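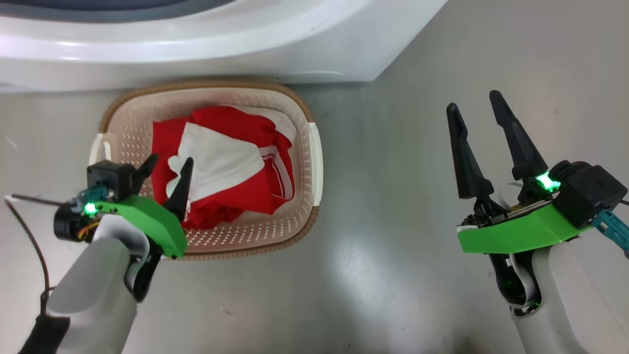
Figure 4.1 A laundry basket on a gray floor, with a red and white garment inside.

Chapter 4
When a Large Employer Arrives

In April the town of Coddale learned that Simen, a home goods retailer, would build a distribution center on farmland north of the rail line. The company promised 400 jobs. Valdale, the next town over, had bid for the same project and lost.

Did Coddale gain 400 jobs? The answer depends on what we count. Some of the people Simen hired already had jobs nearby. Krishnan, a family-owned packing firm, lost 68 workers to the new building in the first year and replaced fewer than half of them. Other workers drove in from Valdale, so their paychecks were earned in one town and mostly spent in another.

Economists separate gross job creation from net job creation. Gross job creation is the number of new positions. Net job creation subtracts the positions that disappear over the same period. A press release nearly always gives the first number – the second takes years to measure.

Section 4.1 defines the local labor market and explains why its borders seldom match town lines. Section 4.2 looks at tax breaks and what they cost per job. Section 4.3 follows two planners, Hayley Holroyd of Coddale and Nandini Chacko of Valdale, as they work from the same payroll records and reach different estimates.

Key terms: gross job creation, net job creation, displacement, commuting zone, tax abatement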